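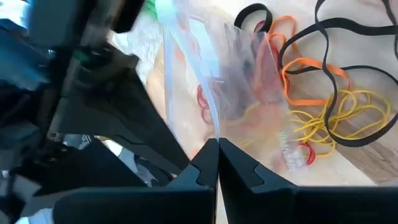 I have spent a good part of this evening thinking about rubber bands, which at my age ought to be a warning sign. It started with the kitchen drawer, the one under the kettle, which has been refusing to open more than a hand's width since before Christmas. I finally got a ruler in over the top, flattened whatever was holding out in there, and the thing gave way so suddenly that I nearly sat down. Birthday candles, takeout menus, a key to nothing, and rubber bands in every layer like fossils. So now we have a bag. A clear zip-top one, with the red ones showing through the plastic and a tangle of others still out on the table beside it, waiting to be let in. I am told this is what organized people do. I had always pictured organized people as having fewer rubber bands.

5 February 2026, for the record, in case I ever want to know when I peaked.

Where do they come from? I have bought rubber bands exactly once in my life, for the move from Estrella Street, a box that said 2000 on the side, and I would swear I used seven of them. The rest arrived by themselves. Broccoli brings them. The mail brings them. Scallions bring a tiny mean one that is no use for anything but can't be thrown out either, as it is perfectly good. My mother kept hers on the doorknob of the pantry until the doorknob was more rubber than knob and you had to grip it like a tennis ball. I used to think that was funny.

Poppy Mottram came by for her casserole dish and stayed for an hour, as she does, and gave her views. Her view is that no household needs more than five. I asked what she would do with the others and she said "mail them to someone you don't like." She then went through the tangle and took a handful for herself, for her seed packets, so I don't think we need to listen to her on principle. She did test a few by stretching them out next to her ear, which I would not have had the nerve to do. The old ones go without warning. You pick up something that looks like a rubber band and it snaps into little crumbs, or worse, it has gone soft and married the one next to it. Those went in the trash. I felt bad for a second and then I didn't.

There was some debate about sorting. I got as far as putting the wide ones in one heap and the skinny ones in another, and then there were the in-between ones, and I could see how a person might lose a week. I stopped. They are all going in together. If I ever need a medium rubber band in an emergency I will just have to dig for it like everyone else in this country.

The bags themselves were from the back of the cabinet over the fridge, left from my freezing phase. I had plans for soup that year. I am pleased to see them get some work at last, even if it isn't soup.

Other things found in the drawer, since I'm not going to remember otherwise: the warranty for the Tultik toaster, which died two apartments ago. A raffle ticket, number 3732, no idea what for, and I have to assume I didn't win because I think I'd have been told. Half a pencil. The little wrench for the bed. A punch card from the Levon bakery with one stamp left to go before the free loaf — the bakery has been a nail salon for years, and I put the card back in the drawer anyway. I also put back the key to nothing. I know how that sounds, but the minute I throw it out somebody is going to show me a door.

Dinner was eggs, standing up, on account of the table. I had a look at the drawer afterward and it opens all the way now, with a long easy sound I had forgotten it made. I opened and shut it a few more times than I needed to. There is a blue paper liner at the bottom with daisies on it. I have lived here for years and had no idea about the daisies.

The next one down is cords and chargers and I am leaving it alone until the weather improves. Poppy says she has a system for cords. She has never shown it to me, and I have seen the floor behind her TV.

Need: dish soap, stamps, more eggs. Call about the gutter. Scallions too, I suppose, and we all know what comes with those.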